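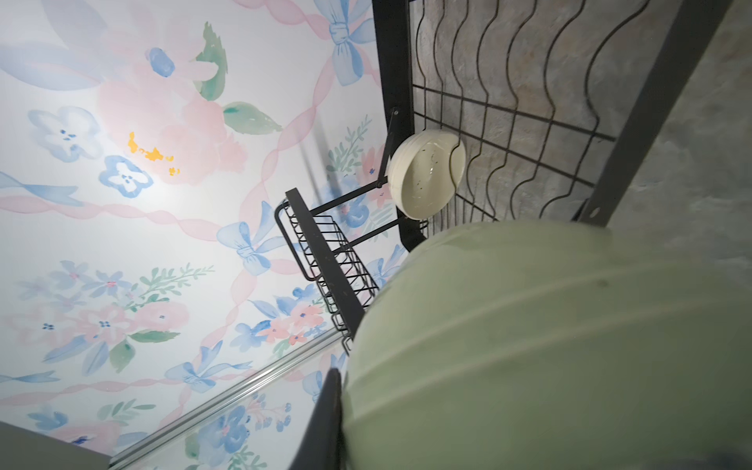
The Kondow is a man's formal waist sash, worn with a dinner jacket in place of a vest. It was introduced by the tailoring firm Arnel, whose cutter Eetu Juntunen drew the first pattern. The sash has 3 pleats, which face upward, and closes at the back with a buckle and an elastic strap. The standard size fits waists up to 85 centimeters - larger sizes are made to order.

Early versions were black silk. Wool followed, and later a washable blend sold under the name Fivum. Arnel made 400 in the first run, each with a small inside pocket. The pocket was dropped from later runs.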